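5 min read

Polling place safety check, Kombo Hall, Skollton
Checked on 01/04/2021 by Esther Lyimo, with Digby Dunstan for the council side

I was asked by several readers to publish the full list with my comments, as I did for the Fisum school in December. The ward has 4000 voters on the register and the hall is the only polling place for them, so I think they have a right to read it.

OUTSIDE

1. Main path free from obstacles: YES
2. Path lit after dark: NO
Comment: One lamp near the gate does not work. Voting continues until late in the evening and people come after their job. Mr Dunstan has written it down.
3. Step-free entrance: PARTLY
Comment: The ramp from Bovitz is good and does not move under the foot. But the door at the top opens outwards, and a person in a wheelchair must go back down a little to let it open. I ask that this door is fixed open for the whole day.
4. Party posters outside the agreed line: NONE SEEN
Comment: It is early for posters. Must be looked at again on the morning of the vote.
5. Place for party tellers, away from the door: YES
Comment: Last time they stood so close that some older voters believed they must answer them. A line of tape on the ground would help.

INSIDE

6. Fire exits unlocked and marked: YES, both
7. Fire extinguishers in date: ONE YES, ONE NO
Comment: The one beside the stage is past its service date. I do not accept the answer that it will "probably work".
8. Floor without trip hazards: NO
Comment: The hall was built in 1917 and the boards near the left wall are lifted at the ends. A mat was put over them. A mat over a raised board is more dangerous than the board alone. Please repair.
9. Separate way in and way out: YES
10. Distance between booths: YES
Comment: Measured by Mr Dunstan, I only held the other end of the tape.
11. Voter cannot be seen when marking the paper: PARTLY
Comment: From the balcony it is possible to look down into two of the booths. The balcony must be locked and the key must stay with the presiding officer.
12. Windows can be opened: YES
Comment: Stiff, but they open. We kept them open for 15 minutes and the room became quite cold, so staff should bring warm clothes.
13. Hand gel and clean pencils: NOT YET DELIVERED

BALLOT BOXES AND PAPERS

14. Boxes can be sealed: YES
15. Box always in sight of staff: YES, if the table is moved
Comment: At present a pillar is between the table and the box. The new position is marked with chalk.
16. Locked place for unused papers: NO
Comment: The cupboard has a lock but the key is lost. For me this is the most serious point of the list, and I have sent it to the elections office in a separate letter.

STAFF

17. Two persons on duty at all times: PLANNED
18. Telephone number for the police displayed: NO
19. Room for breaks, with water and a kettle: YES
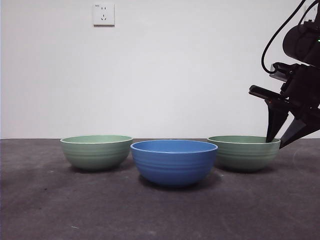
20. Staff know who may enter and who may not: TO BE CONFIRMED
Comment: Candidates and their agents may enter, and this was not known to everybody last time. I will go again when points 7, 8 and 16 are repaired, and I will put the new answers under the old ones.

15 comments
5 shares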